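Zindico Gough 9 Soundbar

Product page and shop notes
Sold by Drurkine, Mundumton
Last checked: 11/13/18

Type: soundbar with separate wireless subwoofer
Inputs: one HDMI, one optical, one 3.5mm, Bluetooth
Outputs: one HDMI (ARC)
Remote: yes
Wall brackets: in the box
HDMI cable: not in the box
Optical cable: in the box
Stock: bar and subwoofer pairs only. We can't split them.

What Zindico says

According to the box, the Gough 9 "fills any room with cinema." It says this twice, once on the front and once on the side where the bar code is. We have sold enough soundbars to know that no bar fills any room with cinema, and that the ones which claim it loudest tend to be the ones with the most to hide. So we opened one up, put it under the shop TV in July and left it there.

The short version is that it's a decent bar with a silly box. Whether it's worth having depends a lot on what you own already, and we'd rather you read the rest before ordering than send it back to us after.

The sound

Voices first, as that's why most people come in asking for one of these. TVs have gotten so thin that the speakers end up firing out of the back or at the floor, and then everybody on screen mumbles. The Gough 9 fixes that. News, quiz shows, football commentary and anything with people sitting at a desk come through clear, and you can turn the whole thing down lower than you could with the TV alone.

There is a button on the remote marked Voice. It makes voices clearer by making everything else thinner. Tudor Ilie, who does our TV installs, likes it and leaves it on. I find it makes people sound as if they're talking into a mug. Try it for an evening and see which of us you agree with.

Films are more mixed. The subwoofer goes low enough to give an explosion some weight, but out of the box it's set much too high, and for the first few days we had a boom under everything, including the weather forecast. Take it down 6 steps from where it ships. After that it sits behind the picture where it should be. You have to do this with the remote, and the only sign that anything has changed is a row of lights on the front that go out one at a time. The manual explains the lights on page 13, under "Care and Cleaning," for reasons best known to Zindico.

Music is where I stop being polite. It's fine for the radio in the kitchen. A pair of small bookshelf speakers and a cheap amp will beat it for the same money, and always would have. If music is most of what you listen to, please don't buy this.

About that "surround"

The bar has a Surround mode. There are no rear speakers, and there is no way to add any. What the mode does is spread the sound out to the sides, so that rain or a crowd seems a bit wider than the bar is. Sit dead center and you may notice it. Sit at the end of the couch and you won't, though you will notice that voices have moved back a few feet.

I've seen people in online reviews swear they heard a helicopter go behind them. I have sat in front of this bar for hours with the same helicopter and it stayed firmly in front of me. We leave Surround off in the shop and turn it on only if a customer asks.

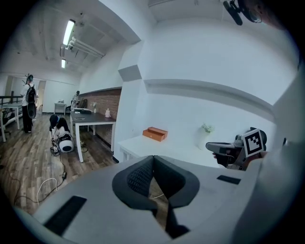
Bluetooth is the other thing the box gets excited about. It works, it pairs quickly and it remembers your phone. It will also remember every other phone that has ever been near it, and there is no way to remove just one. The only cure is a full reset, which wipes your bass setting too, so you're back to the booming weather forecast. Write your settings down on a bit of paper before you do it.

HDMI, ARC and the usual headache

The bar has one HDMI input and one output. If your TV has a socket marked ARC, run a cable from that to the socket on the bar marked TV OUT, and in theory your TV remote will work the volume from then on. In practice it depends on the TV. With most of the sets we tried it was happy straight away. With a couple of older ones the bar would turn itself on but make no sound until the TV had been switched off and on again.

When that happens, go into the TV's sound menu and change the digital output from "Auto" to "PCM." If it still sulks, use the optical cable. You lose volume control from the TV remote and nothing else you'd miss. Plenty of our customers go straight to optical and have never had to call us, which should tell you something about ARC.

One input isn't much. If you have a games console and a cable box, plug them both into the TV and let the TV send the sound on. The bar passes 4K through but makes no promises about HDR, and Zindico's own help line gave us two different answers on that. Until they settle on one, we'd say assume it doesn't.

Size and fit

Measure the gap between the feet of your TV before you order. The bar is meant to sit in front of the screen, and on a TV with a low stand it will block the spot where the remote signal goes in. You'll find this out when the TV stops answering. Tudor gets around it by moving the bar forward and down a shelf where there is one. Otherwise use the brackets and put it on the wall underneath.

The brackets are all right. The screws that come with them are not, and we swap them for better ones on every install. If you're doing it yourself, buy your own screws and plugs to suit your wall. There's a paper template in the box that shows where to drill. Check it against the bar first – ours was a little out.

The subwoofer is wireless in the sense that no wire joins it to the bar. It still needs a power outlet. Keep it on the same side of the room as the TV if you can, and don't push it tight into a corner unless you want the boom back.

What the buyers tell us

Huw Wynne bought one from us for his mother's living room and wrote back a few weeks later: "She can follow her programs now without the neighbors following them too. The lights on the front mean nothing to either of us. I've put a sticker on the remote over the Surround button."

Another customer returned his because it didn't sound like the movie theater. We gave him his money back, and I can't really blame him, given what's printed on the box.

The most common complaint is the auto standby. If nothing plays for a while, the bar goes to sleep, and when it wakes up it misses the first second or two of sound. You can turn this off by holding the Source button until the lights blink. That isn't in the manual anywhere, on page 13 or otherwise.

Extended warranty

Zindico offers a paid extension, and they would like us to push it. We don't. The standard cover is enough to catch a bar that's going to fail early, and the ones that get through that tend to keep going. Read the small print if you're tempted. It leaves out the remote, the power supply and "wear to surfaces and controls," and by the time you've taken those away there isn't a lot left to cover.

Should you buy it?

If you can't hear what people are saying on your TV, yes. It does that job well and it's easy enough to live with once the bass has been turned down. If you already have a soundbar from the last few years, I can't hear a good enough reason to change. The older Gough had the same voices and less bass, and we've heard them side by side more times than I'd like.

If you want real surround, save up for something with speakers you can put behind you. We have those in the shop as well and can play them next to this one – bring a film you know, and ignore the demo disc.

Ordering

Order code: 3277
Pick-up: from the Drurkine counter in Mundumton, bring your order number
Delivery: to the door only. Ask when you order if you need it carried upstairs.
Install: stand or wall, booked separately. Please tell us what the wall is made of.
Returns: with all cables, brackets and the remote in the box
Demo: the shop TV has one connected, with Surround off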